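Toaster or toaster oven, after a few months with both

In November I finally moved the toasting out of the kitchen. The kitchen counter is short, with the sink at one end and the stove at the other, and what remains between them is where the cutting board goes. For years the toaster lived in a cabinet and came out every morning, shedding crumbs on the way out and again on the way back. Then I bought a toaster oven, and the cabinet wasn't big enough for the pair of them.

So both of them are now on the round table in the other room. The table is a Jalholm, 48 inches across, light wood, bought used from a couple who were moving into a smaller place. I had meant it for eating at. I still eat at it, on the side nearest the door, but the middle belongs to the appliances.

I have been asked by a few people which of the two I would keep if I had to choose. I wrote a long email about it and then thought it might as well go here.

The toaster first. It is a plain white two-slice pop-up. It was cheap when I bought it and it has never broken. It makes toast, and it makes it faster than anything else I have owned. Bread goes down, I find a plate, the bread comes up. The dial is not accurate, in that the setting for the first round is too dark for the second, but I learned that long ago and turn it down a notch without thinking.

What it won't take is anything thick. The bakery I go to, Beken, sells a round rye loaf that they will slice for you if you ask, and their machine only has one thickness. Those slices go into the slots if you push, and then they don't come up. I have fished a lot of rye out of that toaster with wooden tongs, after unplugging it. Bagels are the same, unless they are the flat kind from the supermarket. Anything with butter or cheese already on it is out of the question.

The toaster oven is a Rosik, black, with a glass door and a curved gray handle. I paid $100 for it, which seemed like a lot for something that was going to make cheese toast. It has turned out to do more than that, and I use it most days. Frozen fish goes in it. Leftover pizza goes in it and comes out with a firm bottom. A single potato takes nearly as long as it does in the big oven, but I don't feel bad about heating that small space for one potato, and in the big oven I did.

It is slow at toast. I timed it once, from cold, with two slices of ordinary white bread on the rack, and gave up wanting toast before it was done. It also browns the top side first, so I flip the slices partway, and then I have to stand there. On a morning when I am getting ready to leave, I don't want to stand there.

Cleaning is where they differ the most. The pop-up has a crumb tray that slides out of the bottom. I empty it over the trash and put it back, and that's all the cleaning it gets, apart from a wipe on the outside when it looks gray. The toaster oven has a tray too, but fat gets on it, and on the inside of the glass, and on the rack. I wash the tray and the rack in the sink with dish soap. For the glass I use a paste of baking soda and water, leave it on for 12 minutes or however long it takes to do the other dishes, and wipe it off with a wet cloth and then with a dry one. The corners of the door are never completely clean. I have stopped trying with a toothbrush.

The outside shows everything. Black and glossy looked good in the store, and at home it shows each fingerprint and every bit of dust that lands on the top. A microfiber cloth does a better job than paper towels, which leave lint. If I were buying again I would look for one in a dull finish. There's also a sticker with a barcode on the top, toward the back on the right. I tried to peel a sticker like that off another appliance once, got half of it, and spent an evening on the glue, so I have left this one where it is.

A word about heat. The instructions say to leave space on all sides and not to put anything on top. I follow that when it's in use. The pop-up stands close by on the left, a little behind, and I move it farther over before I switch the oven on, then slide it back afterward so there is room for plates. I also keep the cloth on the wall well clear of it when it's running, which means pulling the oven toward the front of the table. The gap looks silly on a table that size but I would rather have it.

The cloth deserves its own paragraph, as I spent longer on it than on anything else. The wall there is a pale gray and shows every mark, and it is the wall you see first when you come in. I got a big piece of black fabric and pinned it up along the top. I had thought I would iron it. I did iron it, on the floor, on a towel, and by the time it was hung it had creased again from being carried and held over my arm. Black cloth that size has its own ideas. I pulled it tight once and the pins came out on the left, so now it hangs loose and folds where it wants to, and I have folded the extra on the right side back over itself.

Then there are the foam letters. They came from Derkach, the craft and hardware place, in mixed colors, and cutting them neatly is harder than it looks. Foam drags under a dull blade and leaves a ragged edge. I went through three blades. Scissors are fine for the straight parts and bad for the inside of an a. What worked best for me was a fresh blade, a piece of scrap cardboard underneath, and two light passes in place of one heavy one. The bigger letters got a thin white border, and I'm glad of it. On black, a pink or an orange looks fine up close but goes soft at the edge from the door, and the white sharpens it.

Getting them to stay on fabric was another matter. Double-sided tape held for a day. Glue would have held, but then the cloth could never be washed. Short pins pushed through from behind, at a slant, have held the longest. The small letters in the arc at the top still lean. I straightened them twice and then decided they could lean.

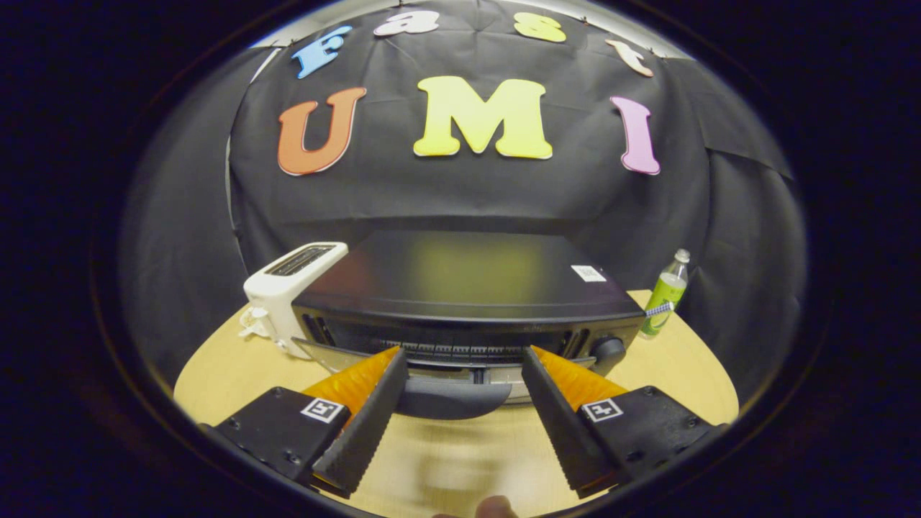

Back to the appliances, and the cords. This was the part I hadn't thought about when I decided on the table. A round table in a room has no natural back edge, so the cords have to go somewhere you can see them. The toaster's cord is white and much longer than it needs to be. I keep it coiled at the base and only let out as much as I need. The instructions for the toaster oven are firm that it should go straight into the wall, with no extension cord, so the table had to move to the outlet. That is how the table ended up where it is. I would have preferred it under the window.

I don't run them both at once. I did it one time, by accident, with the space heater on in the same room, and then I was looking for a flashlight. Now the heater goes off first.

The other thing to plan for is what ends up next to them. A table draws objects. Mine collects bottles, mail and whatever I had in my hand when I came in. I try to keep the left side for plates and the right side for drinks — a cold drink, I mean, with a cap on it — and to take everything else away at night. Bread stays in the kitchen in its bag. I tried a bread box on the table and the bread dried out on the side toward the oven.

As for the question I was asked, I would keep the toaster oven. It does badly what the toaster does well, but it does it, and the toaster can't do a fish. If I lived with other people who all wanted toast at the same time before work, I would say the opposite. For a household that eats mostly sliced bread and has a working big oven, the pop-up is enough and the money can go to something else.

Since I don't have to choose, I have kept both. The pop-up gets used in the morning and the oven from noon onward. If you have a counter with space for only one, measure the depth before you buy, and remember to measure with the door of the oven open, which sticks out farther than you'd expect. Measure the plates too. My dinner plates don't fit inside, so anything I want to warm has to go on the small ones.

Next month I plan to do something about the lamp over the table, which hangs too low for anyone standing up to take out a tray. I have hit it with my head often enough to know exactly how low. There is a hook in the kitchen drawer and a length of chain that came with the lamp, and I will write up how that goes.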